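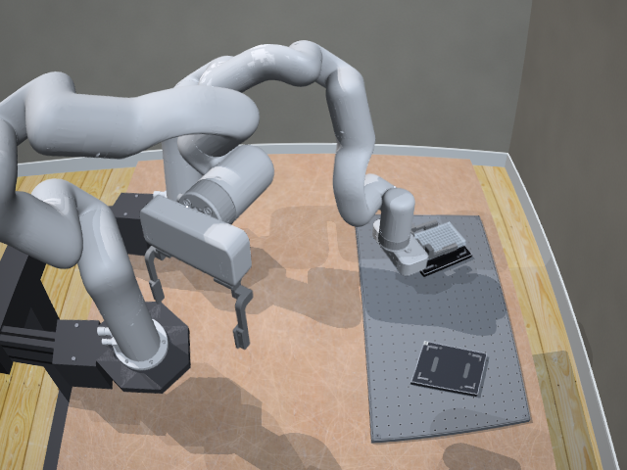

Grurnden 실험의 결과를 조금씩 적어 보겠습니다. 글이 길어서 여러 개로 나눕니다. 한국어가 아직 부족하니 어색한 표현이 있으면 알려 주십시오.

우리가 알고 싶었던 질문은 작습니다. 시뮬레이션 안에서만 배운 정책이 웰플레이트를 거치대에 "바르게" 앉힐 수 있는가. 플레이트를 잡는 것까지는 작년 모델도 잘했습니다. 내려놓는 마지막 몇 밀리미터에서 문제가 많았습니다.

환경의 이름은 Cleniner입니다. 팔 두 대, 구멍이 있는 보드, 그 위에 거치대 두 개. 팔은 같은 기종이고 그리퍼는 손가락이 두 개입니다. 카메라의 위치와 조명은 에피소드마다 바꿉니다.

검색
검색어를 입력하세요
최근 검색어가 없습니다

학습에 쓴 시연은 모두 2950개입니다. 사람이 원격 조작한 것은 없고 전부 스크립트 플래너가 만들었습니다. 플래너는 물체의 정확한 위치를 압니다. 정책은 그것을 모르고 영상과 관절 각도만 받습니다.

플래너의 시연은 깨끗하지만 너무 똑같다는 단점이 있습니다. 그래서 내려놓기 직전에 손목에 작은 오차를 일부러 넣고, 플래너가 그 오차를 고치는 동작까지 함께 기록했습니다. 이 아이디어는 제 것이 아니고 예전부터 많이 쓰는 방법입니다. 우리는 오차를 넣는 시점을 바꾸어 보았을 뿐입니다.

처음에는 접근하는 동안 계속 오차를 넣었습니다. 그랬더니 정책이 멀리서도 떨면서 움직이는 습관을 배웠습니다. 보기에 매우 불안했습니다. 지금은 플레이트가 거치대 가까이에 온 다음에만 넣습니다.

행동은 한 번에 16스텝씩 예측합니다. 다만 전부 실행하지 않고 앞쪽 절반만 실행한 뒤에 다시 예측합니다. 전부 실행하면 빠르지만 접촉이 시작된 것을 늦게 알아차립니다. 한 스텝씩 다시 예측하면 동작이 끊깁니다. 절반이 최선인지는 저도 확신하지 못합니다.
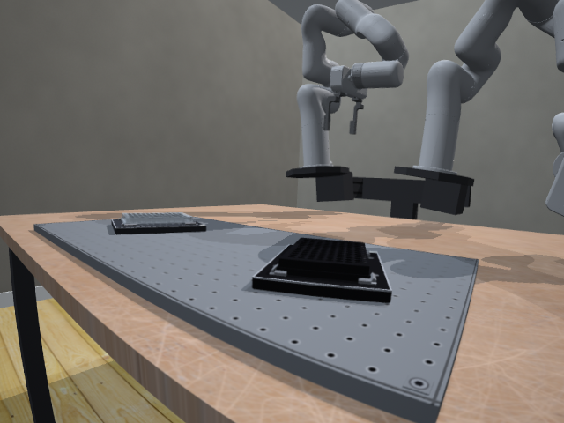

성공의 기준에 대해서도 써야 합니다. 논문마다 다르기 때문에 숫자만 비교하면 오해가 생깁니다. 우리 기준은 세 가지 조건을 모두 만족하는 것입니다. 플레이트의 바닥면이 거치대와 평행할 것, 네 모서리가 모두 홈 안에 있을 것, 그리퍼가 떠난 다음에도 그 상태가 유지될 것.

세 번째 조건이 가장 엄격합니다. 손가락을 벌릴 때 한쪽 패드가 먼저 떨어지면 플레이트가 다른 쪽으로 끌려갑니다. 모서리 하나가 홈 위로 올라가면 실패입니다. 겉으로 보면 거의 성공한 것처럼 보이지만 실패로 세었습니다.

평가는 2000회 했습니다. 학습에 없던 거치대 위치와 각도만 사용했습니다. 성공은 1052회, 비율로는 52.6%입니다.

낮은 숫자라고 생각하실 것입니다. 저도 처음 보았을 때 조금 실망했습니다. 그런데 기준을 "거치대 위에 놓여 있다"로 느슨하게 바꾸면 숫자가 크게 올라갑니다. 작년 발표 자료는 이 느슨한 기준으로 계산한 것이었습니다. 그래서 작년 숫자와 올해 숫자를 나란히 놓으시면 안 됩니다. 작년 자료에도 이 설명을 추가할 예정입니다.

실패를 종류별로 나누어 보았습니다. 제일 많은 것은 각도 오차입니다. 플레이트가 거치대에 대해 시계 방향으로 조금 돌아간 채로 내려옵니다. 반대 방향은 드뭅니다.

왜 한쪽 방향으로만 치우치는지 Pukberg 쪽 동료들과 이야기를 나누었습니다. 제 의견은 손목 관절의 시작 자세가 한쪽으로 편향되어 있다는 것이고, 동료들의 의견은 그림자입니다. 조명이 팔 위에 있으면 팔의 그림자가 거치대의 테두리 위로 지나가고, 정책이 그 경계를 테두리로 착각할 수 있다는 설명입니다.

두 의견을 구별하는 실험은 어렵지 않습니다. 그림자를 끄고 같은 초기 상태에서 다시 평가하면 됩니다. 지금 돌리고 있는데 아직 끝나지 않았습니다. 중간 결과는 말씀드리지 않겠습니다. 전에 중간 결과를 먼저 말했다가 나중에 정정한 적이 있어서 조심하고 있습니다.

두 번째로 많은 실패는 이웃 거치대와 관계가 있습니다. 다른 거치대에 검은 랙이 있을 때 성공률이 떨어집니다. 랙은 거치대와 색이 비슷합니다. 플레이트가 반투명이기 때문에 아래에 있는 검은색이 비쳐 보이는 것도 영향이 있을 것 같습니다만, 이것은 아직 추측입니다.

투명한 물체의 렌더링 이야기를 잠시 하겠습니다. 우리는 플레이트의 재질을 두 가지로 준비했습니다. 하나는 밝은 회색의 불투명한 재질이고 하나는 반투명한 재질입니다. 불투명한 재질로만 학습하면 반투명한 것을 거의 못 잡습니다. 반대로 반투명한 재질로만 학습한 경우에는 불투명한 것도 어느 정도 잡습니다. 이 비대칭이 저에게는 이번 실험에서 가장 재미있는 부분이었습니다.

섞어서 학습하면 둘 다 됩니다. 당연한 결과이지만 표에는 넣었습니다.

팔이 두 대인데 왜 한 대만 쓰느냐는 질문을 미리 받았습니다. 이번 과제에서 한 팔은 플레이트를 옮기고 다른 팔은 대기합니다. 대기하는 팔도 완전히 고정하지 않고 자세를 에피소드마다 바꿉니다. 다음 과제가 양팔 협동이기 때문에 같은 장면을 그대로 쓰고 싶었습니다.

그런데 대기하는 팔의 자세도 결과에 영향을 줍니다. 그리퍼가 보드 쪽으로 나와 있으면 카메라에서 거치대가 부분적으로 가려집니다. 이때 정책은 멈추지 않고 그냥 기억에 의지하는 것처럼 내려갑니다. 기억이라는 표현은 정확하지 않습니다. 이 모델에는 긴 기록이 입력되지 않습니다. 더 좋은 단어를 찾지 못했습니다.

힘 센서를 쓰면 쉬워지지 않느냐는 의견도 있었습니다. 맞습니다. Pelupessy라고 부르는 우리의 옛 제어기는 손목의 힘 값을 사용했고 앉히는 동작만 보면 지금도 더 안정적입니다. 하지만 시뮬레이터의 접촉력은 믿기 어렵습니다. 마찰 계수를 조금만 바꾸어도 힘의 모양이 완전히 달라집니다. 그래서 이번에는 영상만으로 어디까지 갈 수 있는지 보기로 했습니다.

마찰에 대해서 한 가지 실수를 고백합니다. 2월에 돌린 첫 번째 평가에서는 거치대 홈의 마찰이 거의 없는 상태였습니다. 설정 파일에서 재질 이름을 잘못 썼고, 시뮬레이터는 경고 없이 기본값을 사용했습니다. 플레이트가 미끄러지면서 저절로 홈에 들어가서 성공률이 아주 좋게 나왔습니다. 그 결과는 모두 버렸습니다.

비슷한 환경을 만드시는 분께 부탁드립니다. 재질 이름이 없을 때 프로그램이 멈추도록 해 두십시오. 저는 이 두 줄을 안 써서 삼 주를 잃었습니다.

실제 로봇에서의 결과는 아직 없습니다. 52.6%는 시뮬레이션 안의 숫자이고, 실제에서는 더 낮을 것이라고 예상합니다. 특히 벽과 상판의 무늬는 우리가 무작위로 바꾸지만 거치대의 무늬는 바꾸지 않았습니다. 모서리의 밝은 표시를 정책이 너무 많이 믿고 있을 가능성이 있습니다.

이것을 확인하려고 모서리 표시를 지운 버전도 만들었습니다. 학습은 하지 않고 평가만 할 것입니다. 초기 상태의 목록은 그대로 쓰고, 난수 시드도 고정합니다.

코드는 정리한 다음에 공개하려고 합니다. 지금은 변수 이름이 세 가지 언어로 섞여 있어서 부끄럽습니다. 환경 부분을 먼저 올리고 학습 부분은 나중에 올리겠습니다. 시연 데이터는 용량 때문에 방법을 찾고 있습니다.

추가: 위에서 "시계 방향"이라고 쓴 것은 위에서 내려다본 기준입니다. 로봇 베이스 좌표계에서 보시는 분은 부호를 확인해 주십시오.

추가 하나 더. 실행 길이를 바꾼 비교표를 원하시는 분이 계셔서 준비하겠습니다. 그림자 실험이 계산 서버를 쓰고 있으니 그것이 끝난 다음에 같은 글타래에 이어서 올리겠습니다.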